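Okay, a few of you asked how I finally picked a surgeon for my eyelid surgery, so get comfy — I do go on a bit.

I had four consultations between January and spring, and the one at Grusorby won me over because the doctor drew everything out and never once rushed me.
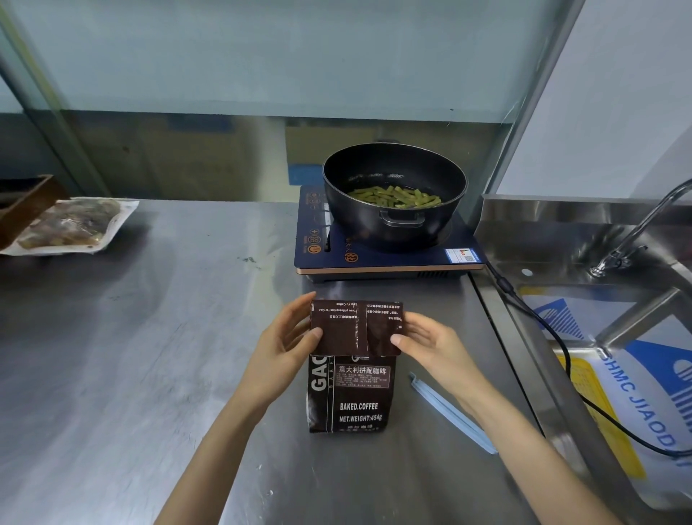 Damian Lanz wants to know if I checked board certification first. I did, Damian, bless you! Please do that before you even book, friends.

Day eight now, stitches out Monday, and I'm still sleeping propped up on every pillow we own.
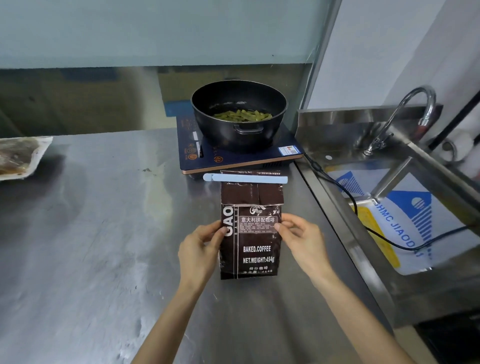
Coffee bag, clipped shut.

More on the bruising tomorrow — so many colors.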